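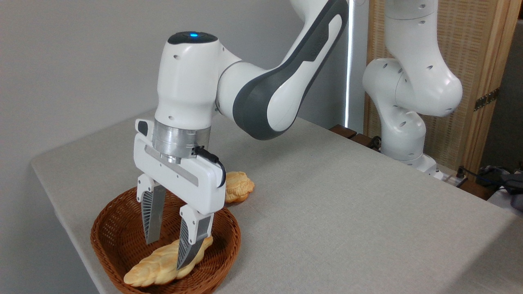
The ferry to Draltow left at six in the morning and Youssra Hegazy was on it with her mother's clock in a gym bag. The clock had stopped in May. Her brother said to throw it out. She had looked up a repair shop instead, and the only one that answered the phone was across the water.

The man at the ticket window had charged her for a bicycle by mistake. She noticed when they were past the breakwater.

Nabil Farah's shop was behind the bus station on Berhe Street, between a locksmith and a place that sold school shoes. He was older than he sounded. He put the clock on a towel, took off the back and looked in for a while without touching anything.

"Who wound this?"

"My mother. Every Monday."

"And after her?"

"Me. I might have missed a few."

He turned a screw a little and turned it back. The mainspring was broken, he said. He could get one from Urngate, but it would take a month and cost 100, plus the labor. The clock was worth 54.

"You'd get that for it?" she said.

"I'd give you that."

A bus pulled out and the window shook. She asked what time the ferry went back. He said two, and then another at five if the weather held.

"Order the spring," she said.

He wrote her name on a card and tied it to the handle. He asked how to spell Hegazy and got it wrong anyway, and she let it go. Then she folded up the empty gym bag and went to find some lunch.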